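We use cookies to remember your preferences and to see which newsletter items people read. By staying on this page you agree to this. Accept / Manage settings

Notes from the Renora Letter
18/02/2025

The long way to a shorter to-do list

Every winter I get a handful of letters from readers asking how we manage to keep up with the household paperwork, and every winter I laugh a little before I answer, because for years we didn't keep up with it at all. We had a drawer. Into the drawer went the water bill, the school forms, the warranty for the dishwasher, the takeout menus, a birthday card that needed a stamp, and whatever else came through the door while somebody was holding a bag of groceries. When the drawer would no longer close we started a second drawer, and I'm sorry to say I thought of that as progress.

What changed things was a small thing, as it so often is in our family. Last August we had to find the papers for the car -- the little green Nimby, which many of you will remember from the camping issue -- and it took us the better part of a weekend. We found them in a cookbook. I still can't tell you how they got there, though it was at least a cookbook we like. By Sunday night we were tired and a bit short with each other, and we agreed over cold pizza that we would set aside one evening a week and sit down with the mail together until it was done.

So now we have Paper Night. It starts after supper and it ends when the pile does, or at nine, whichever comes first. Anything that needs paying gets paid, anything that needs a signature gets one, and anything that belongs to the past goes into a plain cardboard folder with the year on the front. We bought a pack of 12 of those folders from Cuypers, the stationery shop on the corner, and have used exactly 2. I had pictured a color for every member of the family and a label for every subject, and I'm glad now that I was talked out of it.

The first month was slow going. There were things in those drawers older than our youngest, who is 13 and who took great pleasure in reading them aloud. We found a gift card for a restaurant that has since become a dentist's office. We found a letter from the Clarkomura library asking very politely for a book back, and I walked over the next morning with the book under my coat and paid what I owed. 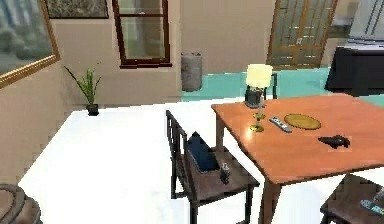 I should say something about the phone, too, as several of you asked whether it wouldn't be easier to do all of this on a screen. It might be, and I know households where it works beautifully. In ours, whoever picks up the phone to pay the gas bill is looking at somebody's vacation ten minutes later, so we do the sorting by hand first and leave the paying for the end. A pot of tea helps. So does a radio turned down low, as long as it isn't a ball game.

If you try a Paper Night of your own, do write and tell me how it goes -- I read every letter, even when I'm slow to answer. Next time I'll get to the question of instruction manuals, which we have been keeping in a box under the stairs, and which I'm told we could mostly throw away.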